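I've been putting off sorting out my band T-shirts since December, when the rail in the spare room came down in the night with the most tremendous crash, and this week I finally sat on the floor and went through the lot. I meant to be strict with myself. I kept nearly everything, of course! 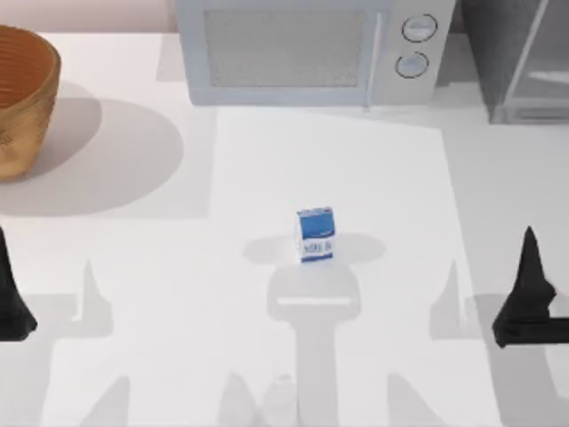

Last updated: May 21, 2019

The oldest is a Prellitz tour shirt, bought at the back of a very small hall after a very loud gig (my ears rang all the way home on the night bus). It was black once. The print has cracked so much that the band's name looks more like a map of somewhere with a lot of rivers, and I love it more than I did when it was new. I have been told it isn't fit to wear outside the house, so naturally I wear it to the shops.

Then there are the Plirkport ones, from the festival. I own 3, which is silly, as I only went for 2 summers, but the second year they did a green one and a cream one and I couldn't choose. The cream one still has a faint tea stain on the hem from the campsite, and I've stopped trying to shift it.
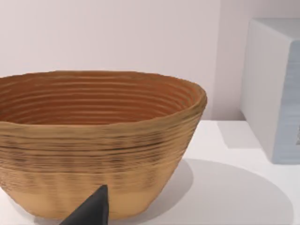

Þórarinsdóttir never sold many shirts, as far as I know, and I only got mine by writing off to her label, Dirkberg, with a rather gushing letter. They did a run of 1373, and mine has number 169 written inside the collar in laundry pen. It's a lovely soft brown, with thin dark lines running right round the body, very like the streaks round that big coiled basket, and I always think the sleeves are a touch too short for me, but never mind. The record it went with is all slow piano and wind noises, and I played it every evening for a whole winter.

I did manage to part with a few (a free one from a radio station, and one for a band I only pretended to like), and they've gone in a bag by the front door. The rest are folded, with the Prellitz on top where I can get at it. Next job is the tote bags, and I'm dreading it.

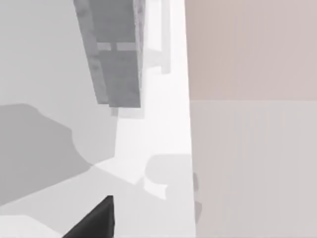 The white surface, and the wall to the right of it.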